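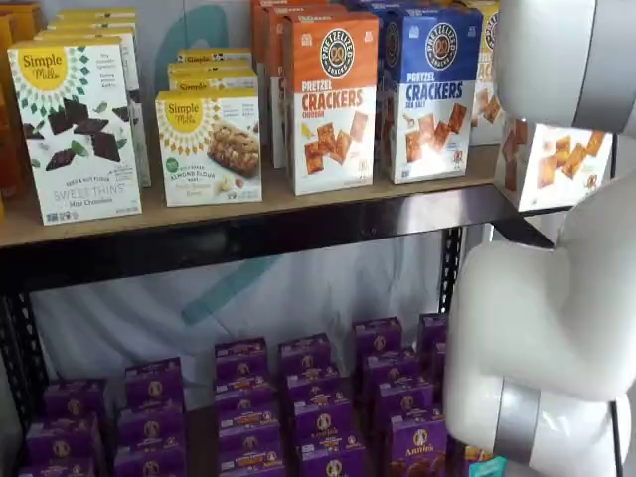

Top shelf, snack end: Sweet Thins, Almond Flour Bars, then the two flavors of pretzel crackers.

Section 4: Loading Your Terkley Shelf with Boxed Snacks

Okay, so by now you've got the Terkley standing up, the boards are in, and you've done the wobble test from Section 3. If you skipped the wobble test, go back and do it (I'll wait!). Loading is the fun part, and I've done it enough times at the Rosales store that I have opinions about nearly every inch of it.

I'm using boxed snacks all the way through this section -- crackers, bars, thin cookies, mac and cheese. Cans and jars behave differently and get their own section after this one.

What you need
The shelf, assembled and level
Your stock, out of its shipping cases
A dry cloth
A tape measure
Plustix shelf strips, if you're using price labels

Step 1. Wipe both boards with the dry cloth. Cardboard dust gets everywhere when you open cases, and boxes slide around on it more than you'd think.

Step 2. Check the clearance between the boards. Stand your tallest box on the lower board and make sure you can get your fingers in over the top of it. If you can't, move the upper board up one set of holes on the uprights. Do this while it's empty, please. I once moved a board with the whole load still on it and spent the rest of my lunch break picking up crackers.

Step 3. Decide on your columns before you put anything down. One product, one column, front to back. I go by box width: measure the face, add 12 millimeters of breathing room, and mark the spot with a bit of tape. The tape comes off when you're done.

Step 4. Load the upper board from the left. Tall upright boxes go in first, faces out, with the rest of the same product lined up behind. Keep flavors apart even when the brand is the same. With Pretzelized, I give Cheddar and Sea Salt a column each, and the orange and the blue do half the work for you.

Note: Bars are the one thing I'll lay flat. Stand a box at the front so people can read it, and stack the others flat behind with the name showing on the front edge. It saves a lot of depth, and you can see at a glance what's left.

Step 5. Square up the fronts. Run the edge of your hand along the whole row, gently, until the faces are even with each other and set back a little from the front of the board. Then crouch down and look up at them. You'll spot a leaning box from down there that you'd never catch standing.

Caution: Watch the last box on the right. The end of a row is where boxes tip, especially tall, light ones like crackers. If one is leaning or hanging past the board, take it out, close up the column, and put it back in straight. Don't just shove it from the front -- the pressure goes down the row and pops something out at the other end.

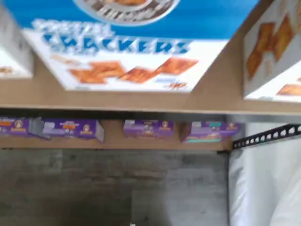 Step 6. Load the lower board. I put the boxed mac and cheese down here, one color all in a row, and it's easy to find even when you're only seeing the bottom half of the shelf. Straighten any box that has turned, and press down loose flaps as you go. A flap that sticks out will catch the box next to it every single time.

Step 7. Snap on the Plustix strips if you're using them. Start at one end and work across with your thumb. They can be stiff when they're new, and mine loosened up after a day or so.

How much can it hold?

For boxed snacks you will run out of room long before you run out of strength. The Pumau sheet that came with my unit gives 100 pounds per board, evenly spread, and my fullest board of crackers came to roughly 40. Still, spread things out. I keep the flat stacks of bars away from the very ends, and I don't pile anything on top of the upright boxes, however tempting all that empty air looks.

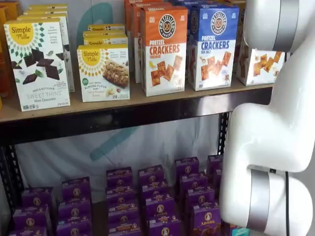 The other thing I do is rotate. Newest dates to the back, oldest to the front, every time I restock, even if it's only two boxes. Pull the whole column forward, slide the new ones in behind, and square up the fronts again like in Step 5. It gets quick! My first full load took me most of a morning, and now I'm done before my coffee's cold.

If a column keeps creeping sideways, check your level again before you blame the boxes. Floors settle, and the feet on the Terkley can be turned by hand once you take some weight off. Half a turn is usually plenty.

Cans and jars are next, in Section 5. Leave the tape measure out, you'll want it again.

Rakiya Ajayi
Last updated 19 November 2021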